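Open Day Hosts and Visitors Wanted at Lonent
Gurnum site, posted 1 February 2023

We're opening our doors again this February, and we'd love some company! Bevex has been building and teaching robot arms at our Lonent workshop in Gurnum for 13 years now, and the open day has grown into the part of the year we look forward to most (the baking helps). Last time 200 neighbors came through, and we ran a little short of friendly faces to show them around.
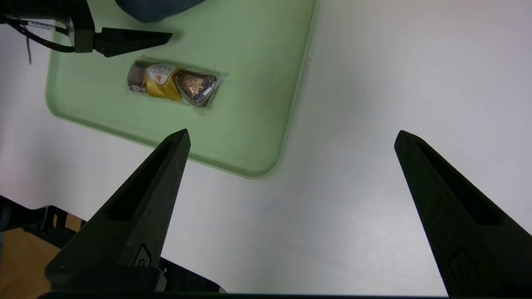

Aurelio Montoya
Open Day Coordinator, Bevex

So we're looking for two kinds of people. First, paid hosts for the day, who will welcome guests at the tabletop stations, hand out the badges and keep things moving along. You don't need any background in robotics. If you can chat happily with a nine-year-old and a retired machinist in the same five minutes, you're who we want. We'll have you in for a training afternoon beforehand, with lunch, and it counts as paid time. 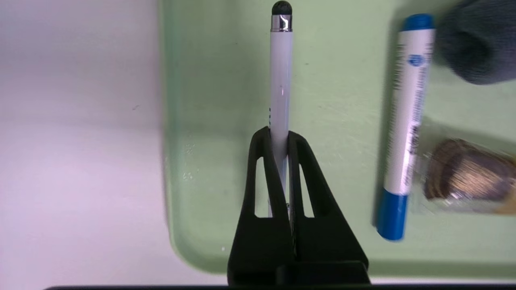
Second, we need visitors who'd like to take a turn at the controls. Each turn lasts 2 minutes, and you'll be picking up small everyday things and setting them down again with one of our arms. It's harder than you'd think, and a lot more fun! Our operators practice this sort of thing all year, and they'll be right beside you the whole time. Children are very welcome with a grown-up.
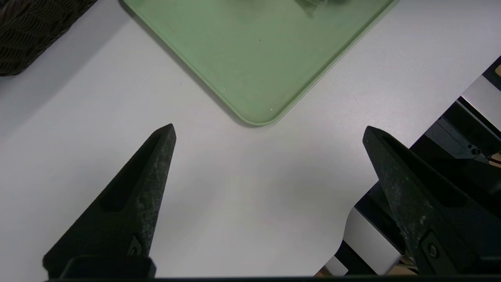

Please wear closed shoes and leave big bags in the coat room. The building is 4,000 square feet, all on one level, with step-free entry from the parking lot, and there's a quiet room with tea if you need a sit-down.

To apply as a host, send us a short note telling us a bit about yourself and any languages you speak. To book a turn, leave your name and the number in your party at the Lonent front desk. Walk-ins are fine too, though you may have to wait a while for a station.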